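Home Reviews Laundry Storage Bedding Contact

Lilby shallow wash tub: review

21 September 2023, by the Prisholm household desk
Last updated: 21 September

The Lilby is a rectangular white plastic tub with low sides, sold for hand washing, sorting and carrying small items. We bought ours in May from Jatosell and have used it for 16 weeks, mostly for cleaning cloths, with the odd pillowcase.

Capacity is modest. It took 33 thin cloths laid flat, fewer when they were bunched. The interior is glossy and rinses clean with little effort. After 100 uses the base shows fine scratches, visible only under direct light. The rim is stiff enough to hang a heavy cloth over without bowing.

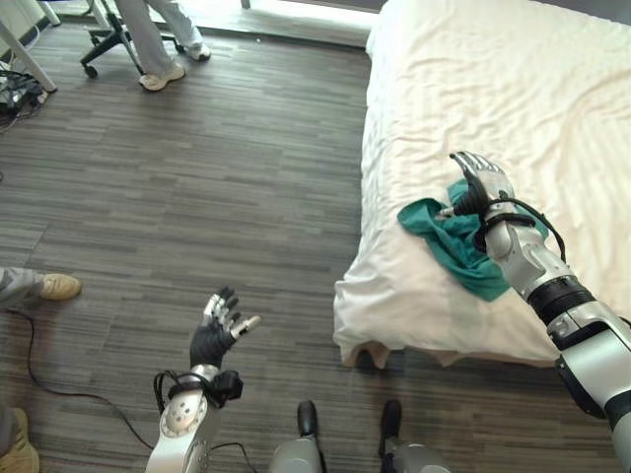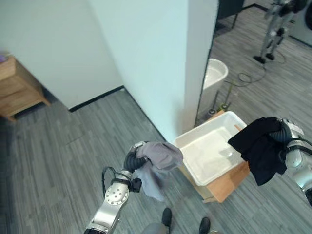

Cloths on the bed and at the tub; the Lilby is in the second picture, on a low wooden stool.

Height is the main weakness. On the floor the tub is too low for comfortable sorting. A low stool helps, provided the top is level. For dry sorting a bed is the better surface, as cloths can be spread out before folding.

The shallow sides also limit the water level. Filled past the halfway point, the tub slops when carried. The Oddsson tub we tested previously was deeper and easier to move when full, but took up more shelf space.

Recommended for small loads. Our sample was batch 1341.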